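Notes from the ward office: the second year begins
8 Apr 2024

Dear neighbors,

Many of you have asked me what happened with the household waste ordinance, and why it came back to the council after we all believed it was finished. I will try to explain it in this newsletter as simply as I can, also for those who did not follow the meetings in September.

The ordinance was approved last year with a good majority. I voted for it, and I still think it was the right vote. Before it, the town of Hetcombe had no real rule on how the collection contract is given, and the same company, Sarkance, received an extension each time without any open call. I do not say that the company did bad work. I only say that the public could not compare the price, and that a council which cannot show a comparison will sooner or later lose the trust of the people who pay.

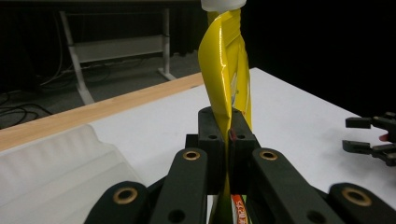
The new coalition promised an open call, and the open call was held. Two companies made an offer. What we did not foresee was the question of the soft plastics. In the old contract they were simply collected with everything else. In the new one they must be separated, and the text of the ordinance speaks only of "bottles and containers." So where does a thin, shiny wrapper go, like the yellow one in the photo, when it is twisted up into a long spiral? By the letter of our own rule it goes nowhere. I received more letters about this than about the budget, and I must admit that the letters were right and our text was weak.

Councilor Aarti Dubey has now proposed an amendment. It adds one sentence on film, bags and wrappers, and it gives the ward offices the duty to publish a clear list in the languages spoken in the ward. The opposition, led by Syahrul Santoso, asked that the list should be approved by the full council each year. I was against this at first, for I feared that we would spend every spring in discussion over yogurt lids. After talking with him for a long evening I changed my opinion. A list which the office can change alone is a list which the next mayor can also change alone.

We agreed on a middle way. The list will be approved once in each term, and corrections can be made by the office if they are announced 20 days before. The amendment goes to second reading this month, and I expect it will pass.

The other matter is money. The fee for small households was to stay the same in the first year, and it did. For this year the finance department has asked for an increase, and my group has said that we will not support it until the full account of the first year is published. I have asked for this account in writing two times. The first answer was that the numbers were not ready.
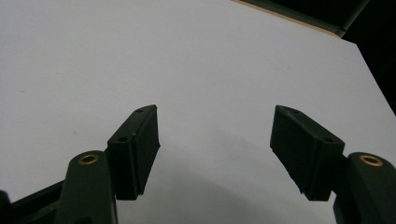
The second answer was longer but did not contain the numbers either. It explained that a part of the cost of the Setiawan Street depot was booked under roads, and that this must be corrected before the account can be closed. I can accept that such mistakes happen – the old administration left the books in a difficult condition, and it takes time to clean them. But it is our administration now, and after one year we cannot continue to point only at the people before us. If the depot belongs to waste, then please put it under waste, and let the residents see what they pay for.

I know that some colleagues in my own coalition are not happy when I write like this. To them I repeat what I said in the group meeting: we asked for the votes of this ward with the word "open" on every leaflet.

Some shorter news. The Udenik footbridge is again on the list for repair, after it was removed in the winter without explanation. The petition collected by Katalin Bakos had more than 100 signatures and was attached to the file, and I thank everybody who went from door to door in that cold. The request for a later bus to the clinic was sent to the county, and we have no answer yet.

My office hours stay the same, in the small room behind the library. If you need help with a form or prefer to speak in another language than English, please call Nabila Latuheru at the ward office first, so that she can find somebody who will interpret for you. Written questions on the fee can also be left with her until the second reading, and I will bring all of them to the meeting.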